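Moura Chapel Fellowship
Home Who We Are Gatherings Reports Contact

Psalms at Zotgate: progress report to the Arnance Fund

From Zuleica Pimentel, project lead
Covering the first half of the grant

Dear friends at Arnance,

I've been looking forward to writing this one! When you agreed to help us read the whole book of Psalms aloud with the Zotgate estate, in every language our neighbours pray in, I wasn't sure how many people would come up the hill on a weeknight to listen to poetry. They came, and they kept coming, and I'd like to set down what has been done with your money and what is still ahead of us.

Where we have got to

The plan was to read straight through from Psalm 1 to Psalm 150, one evening a week, with the text read at least twice in different languages and a short talk in between. By the end of February we had finished Book One and were well into Book Two, a little ahead of the timetable in our application. We then slowed down on purpose at Psalm 51. Virgilio Rivera had prepared a single evening on it and we ended up giving it three, as people wanted to go back over the line about a broken and contrite heart, and then wanted to talk about whether they believed it.

We now have readers in 11 languages. Arabic, Portuguese, Dutch and Tagalog are the ones you'll hear most weeks. The Amharic readers joined after Christmas and have changed the whole sound of the evening, as they chant the text and the rest of us have become rather ashamed of our mumbling.

Psalm 42 deserves its own paragraph. Ehab El Khatib read it in Arabic first, slowly, then Willy Kuipers in Dutch, then we all read it in English, and there was a long quiet afterwards that I didn't have the heart to break. "Deep calls to deep" is a verse I have known since Sunday school (my grandmother had it in cross-stitch) and I heard it that night as if for the first time.

The printed booklets

You asked us to report on these separately. We printed 1,000 copies of the Book One booklet through Presetti, who did a lovely job with the right-to-left pages once we had sorted out the order of the sheets. The first proof had the Arabic running backwards through the whole of Psalm 18, which Ehab caught over breakfast and rang me about before eight. The corrected run arrived in time for the Tuesday meeting and almost all of it has now gone out, to homes on the estate, to the school and to the two care homes on the lower road.

Each booklet has the psalm in two languages on facing pages, with a blank page after every fifth psalm for people to write their own prayer or complaint. Several have been brought back to us with those pages full. We don't read them out unless we are asked to.

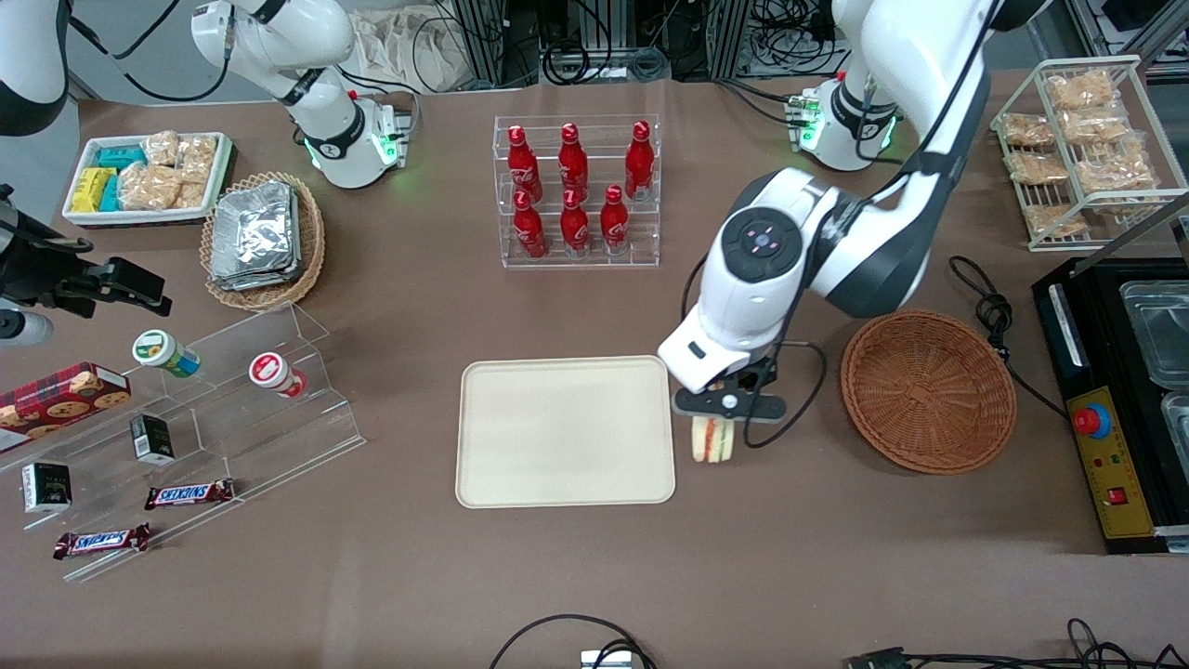

Willy Kuipers wrote to me after the Psalm 22 evening that he still thinks we go too fast. Two readings and a talk are plenty for the mind, he says, but a lament has to be stayed in for longer than that, and he would gladly see us drop the talk altogether on the hard psalms and simply read them a third time. He also asked why we always seem to hurry on to the hopeful verses at the end.

I have thought about his letter a good deal. We tried his way with Psalm 88, which has no hopeful verses to hurry on to, and it was one of the strongest evenings so far. From now on the laments will be read three times with no talk, and anyone who wants Virgilio's notes can take a copy home.

What has been harder

The children's sessions have not gone as we hoped. We had planned to run them alongside the main reading, but the age range was too wide and the older ones were bored stiff. Welington Bittencourt has redrawn the whole thing as a singing group, learning one short refrain a week and bringing it into the main evening at the end, and this is already much livelier. They have the refrain from Psalm 136 so firmly in their heads that I heard it being shouted at the bus stop.

Recording has been slow too. We said we would have every psalm in Book One recorded in at least three languages by this point, and we haven't managed it. Psalms 30 to 41 are still missing their Portuguese. The readers are willing, it is purely a matter of finding quiet hours, and we have now been lent a room at the school over the holidays.

Money

We have spent £2,236 so far, mostly on printing, with smaller sums for room hire, travel for the readers who come in from outside Zotgate, and tea. Printing came in under the estimate. I would like your permission to move what was saved across to the recording work, so that we can pay for proper editing. The full breakdown is attached to the posted copy of this report.

What comes next

Books Two and Three will share a booklet, and Virgilio is halfway through the introductions. I've seen the one for Psalm 73 and it is very good, plain and rather brave about envy. Presetti have given us a slot for printing in the early summer.

The Amharic readers have offered to teach the rest of us to chant a psalm properly and we have given them Psalm 121, as it is short and most of the estate has to lift up its eyes to the hills just to get home.

We would also love to have some of you with us. The evenings begin at half past seven, the side door is the one to use, and you'd be very welcome to read. If you can tell me your language a week beforehand I'll make sure there is a text on the stand.

With thanks, and with my prayers for your own work,

Zuleica Pimentel
Moura Chapel Fellowship

Previous report | All reports | Back to top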